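Cleaning the Cleaner: Does Wiping Down a Robot Vacuum Make Any Difference?

Course project, group 4
Zuzanna Tomaszewski and Aleksandra Stępień

Why we picked this

So this started as a complaint. My aunt's kitchen is all white shiny tile, and she swears her robot vacuum is the dirtiest thing in it. Black plastic shows everything — dust, fingerprints, that greasy film that drifts over from the stove. Aleksandra and I needed a topic by the end of September and we'd already thrown out two, so we went with it.

We wanted to know which cloth gets dust off a glossy lid with the fewest strokes, and how fast the dust comes back. I know it's not exactly rocket science, but there was a surprising amount to argue about!

What we did

We compared a microfiber-style rag, an old cotton T-shirt and plain paper towel. Between tests we let the vacuum collect dust the way it normally would, doing its usual rounds and sitting on its dock. One stroke meant one pass across the lid with no lifting. Aleksandra kept the tally and I did most of the wiping. We stopped when neither of us could see dust with a flashlight held low to the side (Aleksandra's idea, and a good one, because overhead light hides half of it).

We kept the vacuum down on the tiles for all of it. My first tries were one-handed and the thing kept scooting away from me, so after that the rule was one hand flat on the lid, the other on the cloth.

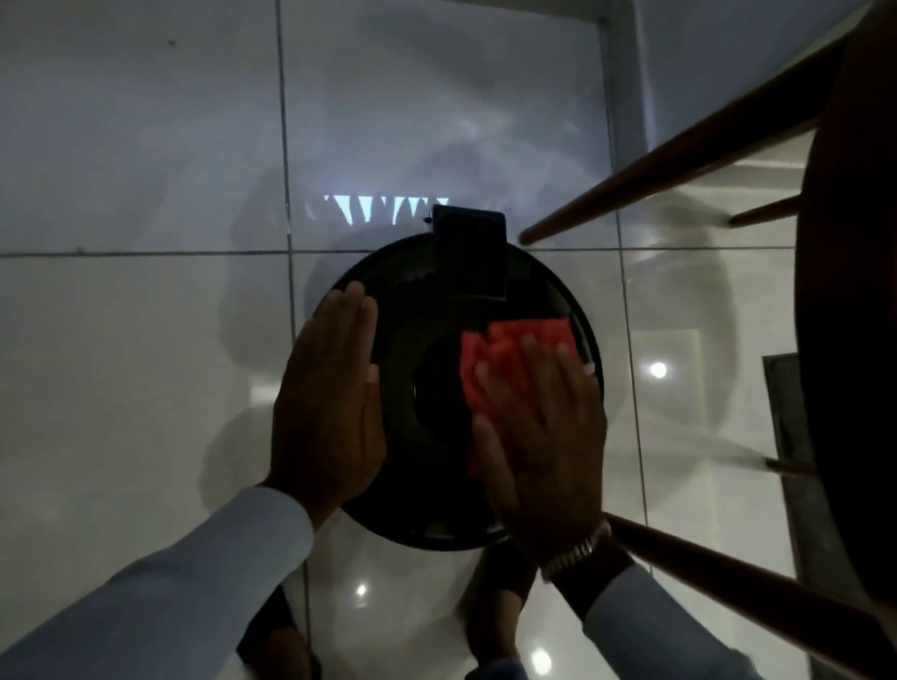
What we found

We logged 117 wipe-downs, which came to 3,077 strokes. My wrist remembers every one of them. The microfiber-style rag won easily, the T-shirt was okay, and the paper towel mostly pushed dust over to the rim and left lint behind.

The flat part of the lid was never the problem. The raised ring in the middle and the spot where the housing sticks up were the slow bits, and some 2 out of 3 strokes went there no matter which cloth we used. Folding the rag and running a folded edge along the ring helped a lot.

As for dust coming back, it did, and quickly. By the evening you could usually see a thin layer again, cloth or no cloth.

What we'd change

We should have weighed the dust instead of trusting our eyes. We also disagreed on what counted as clean — I'm apparently much less picky than Aleksandra — so the early tallies are a little generous. And we only used one kitchen. A carpeted room would probably give very different numbers, and we'd like to try that next term if we can borrow one.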